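28 August 2023
Florian Hervieu

Rosine Lefèvre wrote:

> We have 298 demonstrations of the carton task from the hand-held
> tool and 20 by remote control on the Mirent arm. The policy trained
> on both closes late. Should I drop the remote set, or keep it and
> reweight?

Keep it for now, but do not mix the two until the timing is sorted out. The remote operator sees the gripper over a video link and waits before closing. A person holding the tool does not wait. If the logger stamps the command in one set and the measured finger width in the other, the policy learns an average of the two, and late closing is what I would expect.

I had the same trouble with the Dekolo logger last December. Stamping measured width in both sets fixed most of it.

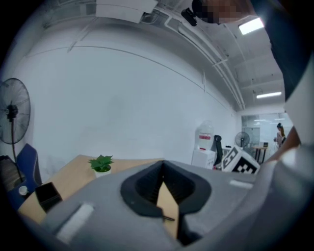 Second point: the tool pose. Check how many episodes lose tracking when the operator turns the wrist over. In the Varkholm set I threw out every episode with a gap longer than 2 frames — interpolating across them put a visible kink in the approach.

As for reweighting, I would train on the hand-held set alone first, 3,000 steps, and look only at when the fingers close. If that is right, add the remote episodes back at equal weight per episode. The Hailu loader has a flag for this, but it resets on resume, so set it again each time.

Please send the config along with the next numbers.

Florian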